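4.3 Oiling a Wooden Work Surface

This section applies to unfinished and previously oiled tops in the Vanavero bench series. Do not apply oil to varnished or lacquered tops. For those, see section 4.5.

Before you start

You will need Fokitex bench oil, two lint-free cloths, a sanding block and 220-grit paper. Work at room temperature, away from direct sunlight. One 12 oz can covers the standard top with two coats.

1. Remove the vise and any stops. Keep the screws with the part they came from.
2. Vacuum the surface. Do not use compressed air.
3. Sand lightly with the grain. Stop when the surface feels even to the hand.
4. Wipe off all dust with a dry cloth.

NOTE: Pale woods show cross-grain scratches more clearly after oiling. Check the surface under a low side light before you go on to step 5.
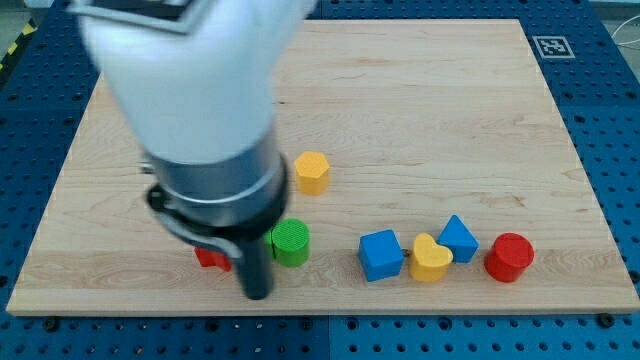 Figure 4-6. Light wooden board with fine horizontal grain.

5. Shake the can and pour a small amount of oil onto the second cloth. Do not pour oil directly onto the top.
6. Spread a thin coat along the grain, working from the back edge to the front.
7. Wait 40 minutes, then wipe off all oil that has not soaked in. Oil left standing will turn sticky.
8. Let the top dry overnight. Repeat steps 5 to 7 for the second coat.
9. Refit the vise and stops. Tighten by hand first, then a quarter turn with the wrench.

CAUTION: Cloths soaked in oil can catch fire without an outside source of heat. Lay them flat outdoors to dry, or store them under water in a closed metal can. Do not fold them or put them in the trash.

Maintenance interval

Re-oil after every 100 hours of use, or sooner if water no longer beads on the surface. End grain takes up more oil and may need a third coat.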